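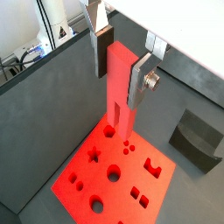 Shape sorters are among the oldest toys still sold in large numbers, and most of them are too easy. A child of two learns within a week that the round piece goes in the round hole, and after that the box turns into a drum or a step stool. The sorters worth keeping are the ones with shapes that take more thought. A thick coral-red piece with a slot up its lower end, so that it stands on two prongs, is a good example. It fits one hole and has to be turned the right way before it will go in at all. A plain square gives you four chances to be right. The forked piece is stricter, and children come back to it long after the circle has lost its interest.

I have been buying, borrowing and wearing out shape sorters for most of my working life, first in a preschool classroom and later for the toy library in Zerkham. The library's catalog lists 1,151 toys, and 90 of them are sorters of one kind or another. That is a lot of small parts. It is also enough to see which designs keep going out and which ones sit on the shelf until someone gives them away.

The red nine-space sorter goes out nearly all the time. It is a single thick slab with the openings cut into the top, three rows of three. The color is plain and there is only one of it, and I think that helps. On a sorter where every piece has its own color and every hole has a matching rim, children match colors and ignore the outlines. Take the color away and they have to look at the edges.

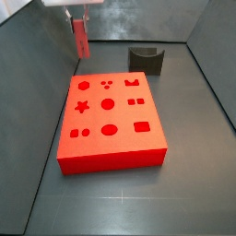
They also have to count a little. Several of the spaces on this sorter hold more than one hole. There is a group of three small circles, a pair of small squares, and a square with a circle beside it. The pieces for these have to line up in more than one place at once. Adults who sit down to help tend to start with the big circle in the middle, get it at once, and then spend a surprising amount of time on the three little ones.

The group of three is the space parents ask me about most. It looks simple and it isn't. The circles make a triangle, and a piece turned upside down meets the board with two pegs where there should be one. A child who has already learned "round goes in round" will push hard, because every part of what she knows says it should work. Give her time. Turning the piece is a separate idea from choosing the hole, and it usually comes later, in some cases months later. 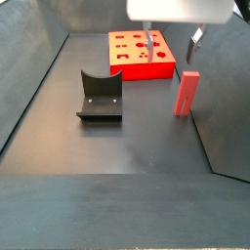 Nine openings in one red top, with a round hole at the center.

Tolska, a workshop that makes sorters for several libraries like ours, told me it sells more replacement pieces than whole sets. The board hardly ever wears out. Pieces go under the sofa, into coat pockets and down heating vents. In July we checked in 702 loans, and 18 of the sorters came back short. The star was the one missing most often, and I have no explanation beyond the fact that children like stars.

If you are buying one, look at the thickness first. A thin board lets the piece drop through with no effort, and a child can get it partly in at an angle and call it done. A thick one makes the piece travel straight down. The hands have to stay level the whole way, and that is most of the exercise. Look next at how close the shapes are to each other. A hexagon and a circle near the same size are a useful pair. So are an oval and a rectangle with rounded corners. 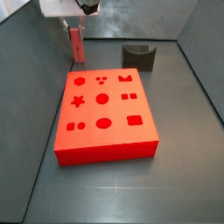
The star sits at the left of the middle row, across from the pair of squares.

Storage is simple. Keep the pieces in a drawstring bag and tie the bag to the box you store the board in. Sterkwood sorters come in a cardboard sleeve that lasts a few weeks in a busy house, and Tarigan uses a tin that dents but closes. Either way, check the pieces before you put the set back on the shelf, while there is still some chance of finding the star.

22/09/2026

Shares 18
Comments 0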